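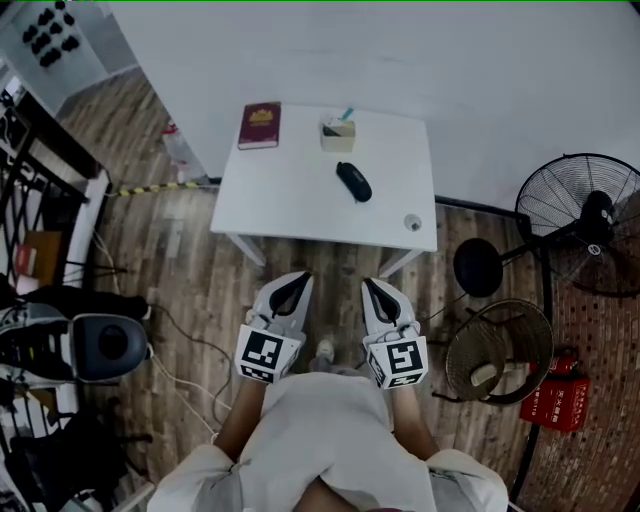 Setting up a call schedule for a partner who works away

Last updated Jul 9, 2024

This page covers how to set up a fixed call schedule when one partner is away from home for work for more than a few days. It assumes two people, two time zones, and a phone or laptop at each end. The method was written for rotation work (four weeks out, four weeks home) but applies to shorter trips with small changes.

Before you start

You need the following:

- The travel dates, including transit days.
- The shift pattern at the work site, with meal breaks.
- Your own weekly hours, including the commute.
- A shared calendar that displays two time zones.

Any shared calendar will do. The steps below use Lulex, where the second time zone is under Settings, then Display. Set the home time zone as primary on both phones. If each person keeps a different primary zone, entries still line up, but spoken times will be confused.

Step 1. Mark the blocked hours

Enter sleep, work and travel for both people as blocked time. Do this for the full trip. Enter sleep as it happens in practice. If you go to bed at 10:30 but read until midnight, sleep starts at midnight.

Step 2. Find the overlap

Look for gaps of 38 minutes or more where both people are free. A 30-minute call with four minutes on each side to find a quiet place and sign off fits exactly. Shorter gaps can be used for messages.

Most couples will find one good overlap per day and one poor one. On the Karindale rotation, the good overlap fell at breakfast at home and the end of shift at the site. Evening calls were tried first and dropped in March after too many were missed.

Step 3. Set the main calls

Choose four main calls per week. Daily calls are possible but are harder to keep, and a missed call causes more upset than a day with no call planned. Put each one in the calendar as a repeating event with an alert 10 minutes before the start.

Agree on these points in advance:

- Who places the call.
- How long to wait before it counts as missed. Ten minutes is enough.
- Whether it is video or voice.
- What happens to a missed call: moved to the next overlap, or dropped.

Step 4. Set the message rules

Messages outside the calls need no reply time. If something does need an answer the same day, start it with one agreed word. Eero Lehtinen, who worked the Vokside site for two seasons, used "today". Keep the word for bills, repairs, health and family matters. If it is used for general worry, both people will stop reacting to it.

Step 5. Plan the first and last days

The first evening alone is often the hardest part of the trip. Put something in the calendar for it: a meal with a friend, a class, a long errand. Do not schedule a main call on a transit day. A short message on arrival is sufficient.

Leave the day after the return free of visitors. The person coming back usually needs sleep, and the person at home has been running the household alone and will have habits that need adjusting.

Troubleshooting

Calls run out of things to say. Cut the length to 15 minutes before cutting the number of calls. Reading the same book or watching the same series also gives a topic.

Calls turn into lists of chores. Move household items to a shared note and go through it once a week, at the start of one call.

The connection drops. Switch to voice after the second drop. Do not keep trying video.

One person is always tired. Go back to Step 1 and check the sleep entries. If they are correct, use the poor overlap for two of the four calls and compare after one week.

The shift pattern changes. Delete the repeating events and repeat Steps 1 to 3. Moving events one at a time leaves old alerts behind.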